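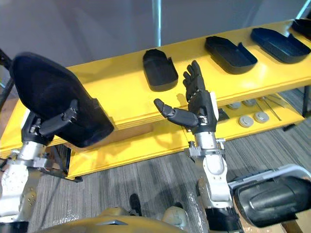 Kuvard Storage and Sorting Team

Tray Shelf Set README

Contents
The set covers black trays on a yellow wooden shelf, being picked up, turned and put back. It has 271 clips in 53 folders, one folder per shelf layout.

Trays
Shapes vary. Some are rounded, others longer. Layouts place them along the top board with gaps between them. A tray may be flat, tilted or partly out of view.

Labels
tray_id: stays the same within a folder
state: on_shelf, held, unclear
tilt: level, tilted, unclear

Use "unclear" when an edge is hidden. Shadows on the yellow board are not labeled.

Known problems
Folder 4 has no tilt labels. The Costside layouts use an older tray_id list, so do not merge them with Sanna.

Changes
June: tray outlines redrawn, duplicate clips removed.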